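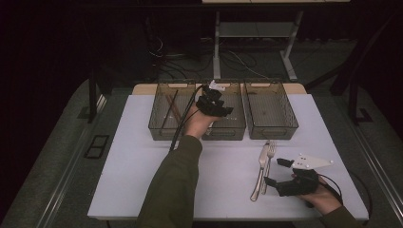
The Supper Club Is Moving to the Library Annex

Home | News | Events | Recipes | Past Issues | Contact

Posted December 14, 2024 by Beca Morris

Print this | E-mail to a friend

Well, friends, after more phone calls than I care to remember (and one very long evening in my kitchen with Meirion and a pot of tea), the Grunthorpe Supper Club has a new home! Starting with our next dinner we'll be meeting in the annex behind the library, in by the side door on Voyle Street. The old hall was dear to all of us, but the heat quit on us one time too many, and I noticed more than a few of you eating your soup with your mittens on.

Yaqin Feng is cooking first, bless her, and she's planning hand-pulled noodles with a cabbage and mushroom broth, plus a cucumber salad that she brought to our picnic back in June and that I have been thinking about ever since. Chopsticks or forks, whichever you like. If you've never gotten the hang of chopsticks, sit near Pascal, who is a patient teacher and won't laugh.

Supper is still $8 for grown-ups and $5 for kids, and you can pay at the door. Please let me know if you're coming so Yaqin can judge the flour, and tell me about allergies while you're at it. Parking is behind the bakery after six. Prys Ruddock has offered rides from the Girura Road side of town, so call him if the ice has you worried.

Oh, and whoever left a blue casserole dish at the last supper, it's on my porch!

3 comments | 8 shares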